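Buying and running a Storby 2: your questions answered

Hello, and thank you for stopping by. We get a lot of letters and messages at Fagerlund about the Storby 2, our little commuter motorcycle, and Signe Strömberg on the front desk suggested (more than once!) that we put the answers in one place. So we have sat down with a pot of coffee and tried to cover the things people ask us most.

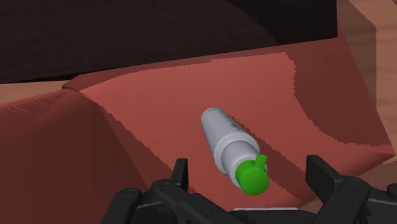 We have kept the language plain, as plenty of our readers are coming to two wheels for the first time, or coming back after a long gap. If something is still unclear at the end, please do ring or drop in and we will happily talk it through.

When can I actually get one?

The first bikes reach our showroom in April. Orders are filled in the order the deposits came in, with no jumping the queue, and Signe will telephone you when yours has been checked over and is ready to collect. If you are after the dark green one, do say so early, as it is made in smaller batches than the grey and the red.

How much does it cost?

The Storby 2 is 3298 euros on the road. That includes registration, number plate, the first tank of petrol and a basic tool roll that lives under the seat. It doesn't include insurance, which you will need to arrange before you ride away. The centre stand and the rear rack are extras, and I would say the rack is well worth having if you carry shopping or a work bag.

How is it different from the first Storby?

The engine is the same basic unit, a single cylinder with plenty of pull low down, but the gearing has been made a touch taller so it is less busy on faster roads. The seat is flatter and kinder on a long ride. The old drum brake at the back has gone and there is now a disc at both ends, and the headlamp is a great deal better than the old one -- those of us who ride home in winter are very pleased about that! The handlebars are a little wider too, and most people stop noticing after a day or two.

Is it suitable for a new rider?

We think so, yes. It is narrow, the clutch is light and it doesn't mind being ridden slowly in traffic. You will need the right licence for it, and if you are unsure which one you hold, bring it in and we will look at it with you. Salamatu Akpalu runs our new rider mornings in the yard behind the shop, and she is very patient with people who stall. (She had me doing figures of eight until I was dizzy, and my riding was the better for it.)

I'm quite short. Will my feet reach the ground?

Quite possibly, but please come and sit on one before you decide. There is a lower seat available which makes a real difference, and we keep one fitted to the demonstrator so you can compare. Boots with a bit of sole help as well.

What does running it in involve?

For the first 600 kilometres, keep the revs moderate, vary your speed and avoid long stretches flat out. Then bring it back to us for the first service, when we change the oil, adjust the chain and go round all the bolts. After that it wants a service every 3000 kilometres. Riders who only do short trips in town may like to change the oil a bit sooner.

Which oil and chain lubricant should I use?

The grade of oil is printed in the handbook, and any good make that meets it will do nicely. For the chain, Halina Jasińska in the workshop uses the Jadeck spray and likes it because it doesn't fling all over the wheel. Put it on after a ride, let it stand overnight, and wipe off whatever is left over in the morning.

Can I fit panniers?

You can, with the rear rack in place. The Ziltitz soft bags fit without any cutting or drilling. Hard cases are more of a squeeze on the exhaust side, so please talk to the workshop before you order a set.

Do you take part exchange?

Yes, and we are glad to see older bikes of nearly any make. Bring the papers, both keys if you have them and whatever service history you can find -- even a shoebox of receipts is useful. Sabina Halás does the valuations and likes to see the bike in daylight, so an appointment before four in the afternoon is best.

What if something goes wrong?

Ring the workshop first. Quite a few worries can be settled over the telephone, and if yours can't, we will find a time to have the bike in or come and fetch it with the van. Randi Forsberg looks after warranty claims and will need your frame number, which is stamped on the right-hand side of the headstock.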